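Fridge cell FAQ – setup, care and small repairs

I look after the fridge cell at Lakora, and I get the same questions over and over, mostly from people who have just been handed the morning shift. So I typed up my answers. Some of these only make sense if you've already had the safety walk-through, so do that first! Last tidied up in August.

How long does it take to get the cell running in the morning?

Plan on 45 minutes if it was parked properly the night before. Most of that is warm-up and joint homing, and you can set out the fruit while the legs are homing. If somebody left the humanoid in a weird pose, add another 20 minutes and a cup of coffee.

Do I really have to clip the tether every time?

Yes. Every time, even for "just one quick reach." The legs are good but they do give up now and then, and the tether is a lot cheaper than a new hip. Leave enough slack for a full step and no more. If the rope goes tight while the arm is going up, stop and let some out before you try again.

Where does the table go?

Right end of the table next to the fridge, foot bar flat on the floor. People love to nudge it with a hip on their way past, and then every pick comes up short. I check it first thing and after lunch. There's a pencil mark on the baseboard – please don't clean it off, I've redrawn it twice.

Can I use a different basket?

Please don't. We tried a clear one from Plevano and the hand kept clipping the rim. Yellow shows up well against the white table and the mesh sides let you see where the fingers are from across the room. We have a spare in the cupboard with the floor tape.

Which shelf should the fruit go on?

The one in the upper section. Put the pieces down with a gap between them, wide enough for a finger. Bunched up fruit is the number one reason for a bad run in my log. And wipe the shelf, it gets sticky in ways I can't explain.

What should a normal session look like?

Arm up to the upper compartment, the other arm hanging down in front or alongside, feet planted, cables going down to the floor behind. If the hanging arm starts drifting outward, pause the run and re-home that shoulder before you do anything else.

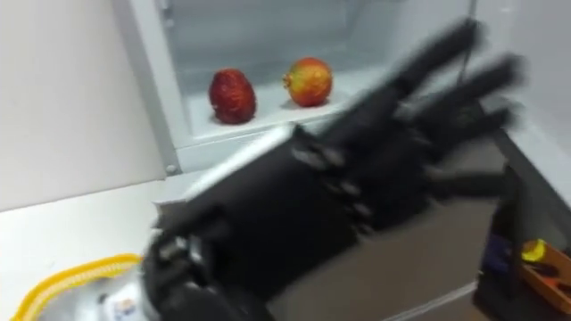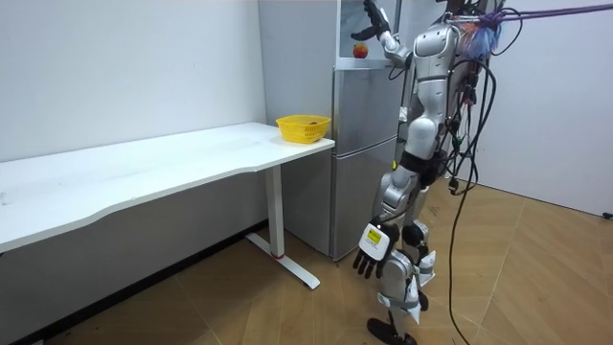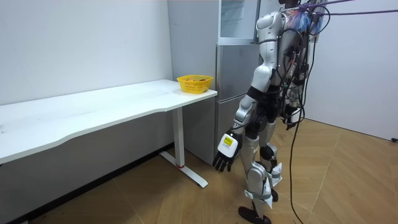
The fridge cell during a session: hand view first, then two from the side of the room.

The fingers twitch when the hand is open. Is it broken?

Probably not. A little flutter in the fingertips is normal on a cold start and goes away by itself. If it's still there after nine open-and-close cycles, run the finger calibration (menu 351 on the Amadi controller, it's buried, I know). If only one finger does it, look at the knuckle joint for crumbs or fruit skin. I use a soft toothbrush and a dry cloth. No spray cleaner on the hands, ever.

The wrist gave me a fault and stopped halfway up. Now what?

Hit pause, support the forearm with one hand, and only then cut arm power. It drops faster than you'd think. Nine times out of ten it's the connector at the wrist that has worked itself a bit loose. Push it home until it clicks, power back up, and home that arm on its own. If the fault comes back, copy the number off the wrist label into the log and leave the cell parked for me.

What do I do about all those cables?

They look like a bird's nest and I've mostly made peace with it. What matters is that nothing is under a foot and nothing wraps around a knee. Walk around the robot once before you start and once after each break, and drag the long ones back toward the wall. If you find a nick in the jacket, don't tape it! Swap the cable. We keep spares and I'd much rather order another one from Povport than chase a ghost fault for a week.

Does the floor matter?

More than I expected. The feet are flat and they don't like grit, so sweep before the first run. A damp mop is fine as long as it has time to dry.

Can I eat the fruit?

No. It's been squeezed a lot.

How do I park it at the end of the day?

Both arms down, feet side by side, tether still on, fridge doors shut. Wait for the fans to stop before you pull the main plug. Then write something in the log, even if it's only "fine."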